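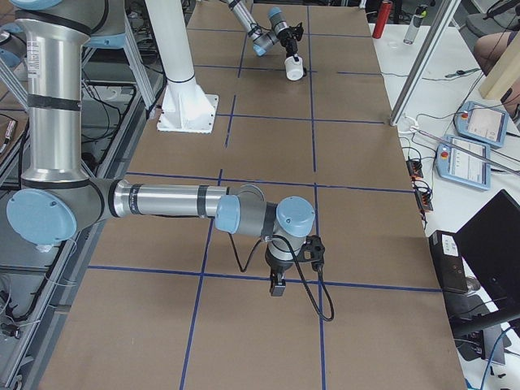

Both arms over the taped grid, near gripper open, far one down on its white cylinder.

Gripper comparison, February, started 9:20

Picking up where I left off before the break, and with apologies to Kanchan, who asked for a short entry this time. I did mean to write one! The question is still whether we keep the Kiklow gripper on one arm and the Prirton on the other for the cup work, or go over to one make on both and stop keeping two sets of settings. I came in leaning toward the Prirton, mostly out of affection, so read what follows with that in mind.

Setup as agreed with Leidy: both arms on the same table, brown covering down, blue tape marking off the cells, one pendant per arm on the side desk. I put the pendants one behind the other again and again picked up the wrong one, twice before coffee. They are the same color and the same shape and I would dearly love a strip of colored tape on one of them. (Savita, if you're ordering anyway, any color except blue.)

Plan was 280 picks, split evenly between the grippers, same cup positions in the same order, cup upright for the first half and on its side for the second. Approach from straight above for the upright ones. Force at the value Anju settled on last month, no tuning in the middle of a run, however tempting.

Upright cups

Not much to tell, and I'm glad of it. Both grippers close on an upright cup without any fuss. The Kiklow is slower to close and I found I'd stopped minding by the end of the first hour. The Prirton snaps shut and sometimes nudges the cup sideways a touch before the second finger arrives, so the cup ends up gripped a little off from where we asked. The placement stays within the cell all the same, and for our purposes within the cell is what we promised Tincuța.

One drop on upright cups, Prirton, in a corner cell. I'd taught that position in a hurry and the fingers came down too far toward the rim. I re-taught it and left the drop in the count. Please leave it in too when you copy these over, even though it was my doing.

Cups on their side

Much more interesting. With the cup lying down the fingers have to take it across the round of the body, and everything depends on how high the wrist is when they close. Too high and they squeeze the cup down and away. Too low and the linkage comes uncomfortably close to the table. I spent a good while on heights alone and have put the ones I ended up with on the Saxena sheet, second tab.

I drew a curved line in black marker on the side of the cup so I'd have some way of telling how far it had rolled between the approach and the lift. It's a crude thing, and it looks like a smile when it comes up the right way, but it did the job better than I had expected. If the arc ends up in the same place on the body relative to the fingers each time, the grip was clean. If it wanders, the cup rolled. Leidy wants a proper printed scale around the body and she is probably right, only I'd like to keep the smile as well.

Holding position for the side grip, cup level and the flat end pointing away from the fingers, is what I've been using as the reference pose. I check it by eye against the tape crossing before every block of picks. It's worth doing slowly the first few times, until your eye gets used to where the cup ought to sit.
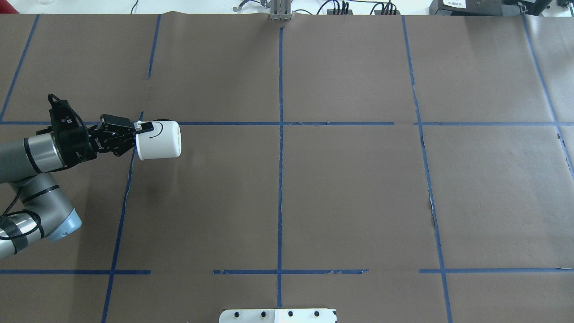 Where it stopped

We got through 197 of the 280. What stopped me was the cable at the wrist. On the far row of cells the loop was pulling against the joint when the wrist turned, and I could hear it ticking against the link. No fault on the pendant, no lost signal, but I don't like that sound and I wasn't going to run another eighty-odd picks on top of it. Anju came over, listened to it with her head on one side for what felt like a very long time, and agreed.

We re-dressed the cable with a bigger loop and jogged the wrist by hand through the far row. Quiet after that. I'd still like a proper clip there. Cokeck sell a swivel one that Savita has used before, and she thinks it would fit over the band without drilling anything. She's going to look up the part.

Two drops on the side cups before I stopped, one from each gripper. The Kiklow one was a slow slide, which I could see coming and could have stopped. The Prirton one was quick and the cup went right across the table.

Empty moves

With the afternoon half gone I didn't want to start a fresh block, so I ran the arm over the grid with nothing in the fingers, stopping low over each cell, to see whether the new cable routing had shifted anything. It hadn't, as far as I can tell by eye. Fingers down, a little above the surface, looking for the same spot inside the cell each time. I did find I'd been treating one tape line as straight when it leans a bit, so the positions I taught off that line are all slightly skewed. They are consistent with each other, which is some comfort, but I'd like to lay that strip again before the next full run. The covering has a few creases as well, and if we're pulling tape up we may as well smooth it at the same time.

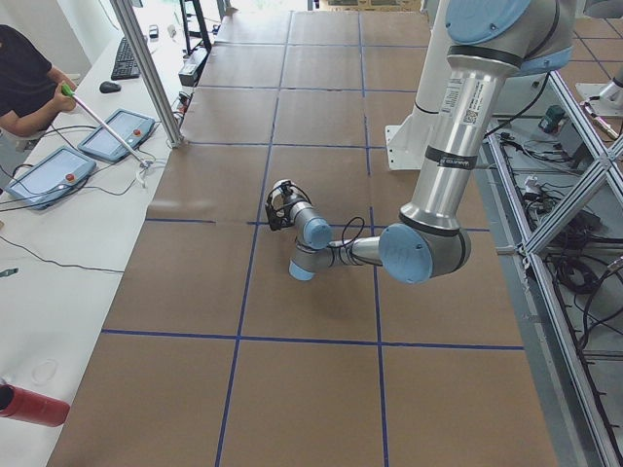

Leaning, for what it's worth

Kiklow, a little to my own surprise. For upright cups there's nothing in it. For the side grip I trust a gripper that fails slowly, and the settings are easier to hand over to somebody new. Tincuța made the fair point that we've only tried one kind of cup, and that the Prirton may come out well ahead once we get to the thin-walled ones, so please nobody unbolt anything yet.

Still to do

Finish the remaining side picks, same force, same heights.
Re-lay the leaning tape strip and re-teach the cells next to it.
Clip for the wrist cable (Savita).
Colored tape on one pendant. I'll bring some from home if it comes to that.
Copy the drop counts to the Saxena sheet, with the corner-cell one included.

Stopped at 4:45, both arms parked. Kanchan has the table first thing tomorrow and I've left the spare cups in the drawer for her.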